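**Lovach HQ, 2nd floor break room: drip machine says DESCALE, has been descaled**

Status: open, again
Opened by: Juniper Haverford
Assigned to: Rafferty Ambrose (under protest, see notes)

**Reported problem**

The Mercado drip machine shows DESCALE and refuses to brew more than half a pot. I descaled it. It thanked me with a beep and went back to showing DESCALE.

**9:40 am, Rafferty**

For the record, I do printers. Somebody set the ticket form to send anything with a plug to me.

Ran the full descale cycle with the packet from the drawer. Two rinses. Message cleared, I closed the ticket and felt pretty good about it.

**10:15 am, Juniper**

Reopened. DESCALE.

**11:05 am, Rafferty**

Unplugged it for ten minutes. Plugged it back in. It forgot the time, its language and the brew strength, but it remembered DESCALE. Display is now in Italian. If anyone knows the Italian for "settings," please comment.

**11:20 am, Olanrewaju Okafor**

Impostazioni. Also, the manual says the warning runs off a counter and comes on every 1,000 cups no matter what the heating element looks like. You have to hold the strength button while the cycle finishes or the counter doesn't reset. Page 11, under "Enjoying Your Coffee."

**1:30 pm, Rafferty**

Held the strength button. Held it for the entire last rinse, like a man ringing a doorbell. Counter reset, message gone, display back in English.

Brew is still stopping at half a pot, so that was a separate problem all along. Suspects so far:

- water level float stuck in the tank
- carafe not pushing the drip valve all the way open
- spite

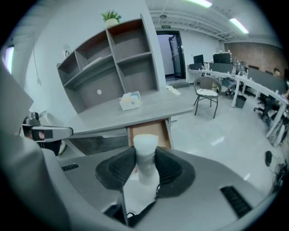 Took the tank out and the float was glued to the wall with scale, on the one side the descaler never touches. Soaked it in vinegar, worked it loose with a chopstick. Full pot on the next try.

**2:10 pm, Amnuay Kaewmanee**

Coffee tastes like salad.

**2:25 pm, Rafferty**

Known issue. Run 2 pots of plain water before drinking. I put a note on the machine, which I see has been moved to the microwave.

**3:50 pm, Juniper**

Full pots, no warning, only a little salad. Leaving this open until tomorrow because I've been hurt before. Can we also order more filters? The ones in the cabinet are for the old Tadano and fold over on themselves.

**4:05 pm, Rafferty**

Filters are a purchasing request. Please open a new ticket, and please don't pick "printer."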